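I had been doing my grocery pickups through the store's own app for a couple of years when my sister talked me into trying Clareck. It is a rewards and list app that sits on top of your regular grocery orders. You link your store account, build your list, and it finds coupons and pays you back in points. I have used it for five months now, for a household of four, and these are my notes on it.

Setup took one evening. You make an account, pick your stores and scan a few old receipts so it learns what you buy. It linked to Burkow, where I do most of my shopping, on the first try. My second store, Levo, took two tries and a password reset. After that I had no trouble with either one.

The list is the part I use most. You can type, scan a barcode or talk to it. Talking works fine for plain things like milk and eggs. It does badly with brand names, and I gave up on those and type them. You can share a list with one other person for free, and changes show up on the other phone within a few seconds. My husband adds coffee to it while I am already in the parking lot, so I can tell you that part works.
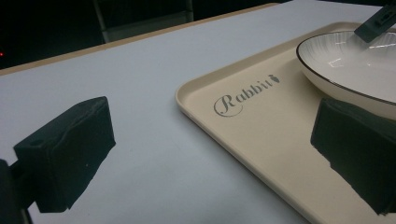

Do you have to clip the coupons yourself?

Most of them clip on their own once an item is on your list. The exceptions are store coupons with a limit of one per customer, which show up with a small tag and need a tap before you check out. I missed a few of those in the first weeks and got no credit for them.

Points come in the day after pickup. You need 3,000 to cash out, and that gets you a $5 credit toward your next order. My balance as I write this is 1,017, and that is after cashing out in January. If you shop for one person it will take you a while to get anywhere. For a family it adds up slowly but it does add up — I think of it as a free carton of eggs and a loaf of bread now and then.

There are things I don't like. The app opens on a page of ads and you can't change that. Produce sold by weight is hit or miss, and twice my bananas were left out of the total. The search is also slow in the late afternoon, when I suppose everyone else is ordering dinner too.
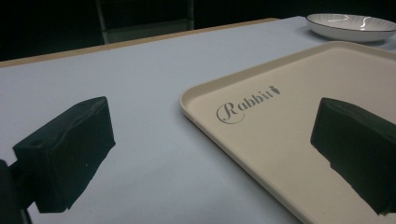 Customer service was better than I expected. When the bananas went missing the second time I wrote in through the help page and heard back the next morning from Themis Tsolakis, who fixed the points and told me to send a photo of the receipt if it came up again. It hasn't so far.

I also tried Alhassan for a month to compare. It has a nicer meal planner and you can drag a recipe straight to your list. But it didn't work with Levo, and the coupons were mostly for snack foods we don't buy. If you cook from recipes every night you may like it more than I did.

The free version of Clareck is enough for us. The paid one takes away the ads and lets you share with more people, and I don't see much reason to pay for that unless you have teenagers who shop. I would give it four stars. I'm keeping it on my phone, and I still check the store flyer for meat prices, which the app tends to update a day late.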